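Drerkeck HR/Finance training log export

README, last touched May 2018

Quick notes for anyone picking this up. Export of the drop-in training records for the Vornari finance and HR system at Grirnside. Covers bookings, attendance, topics asked for. Not pay data, not personal files, don't ask.

What's in it

sessions.csv - one row per drop-in session, 215 rows
topics.csv - what people came in for, picked from the fixed list
followup.csv - anything left open at the end of a session
235 attendance records in the attend table, staff numbers already stripped out

Separator is a semicolon. Dates are day first. Opening the files straight in a spreadsheet will mangle the cost centre codes (leading zeros go), so import as text.

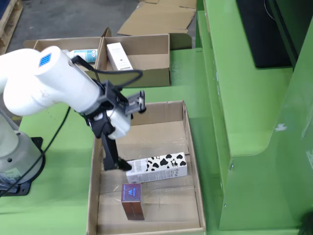

Can I match attendance back to a single member of staff?

The key was thrown away when the export was made, so all you get is department and grade band. Use those for totals only.

Topics

Fixed list, 15 codes. Most used are expense claims, leave approval and raising a purchase order. "Other" got overused in January because the new codes weren't loaded yet, so treat that month with care. I've left the free text next to "other" where there was any. Spelling in there is all over the place, havent cleaned it.

Two of the codes look the same but aren't. EXP-C is a claim by the person who spent the money, EXP-D is a claim put in for somebody else. The old Sung forms lumped them together and so did the first version of this file.
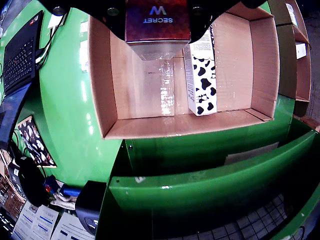 Followup rows carry a status: open, passed on, closed. Passed on means it went to payroll or purchasing and we stopped tracking it, so a blank closing date there is normal. A blank closing date on a closed row is a mistake. There are 3 of these, known about, not fixed.

Known problems

- session length is the booked slot, not how long people stayed
- cancelled sessions kept in, flag is in the last column
- department names changed part way through, old names left alone, lookup in depts.csv
- walk-ins only recorded if somebody remembred to write them down

Loading

Run load_all from the top folder. Depts first or the joins come out empty. Wipe the old tables before reloading, it adds and doesn't replace. 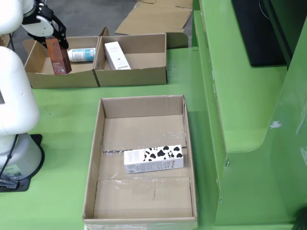 Fig. 3. Robotic arm gripping a brown-and-orange box, green work table.

Use

Internal planning and reports inside Grirnside. Ask the training desk before sending any of it outside. Next export will drop the Sung columns.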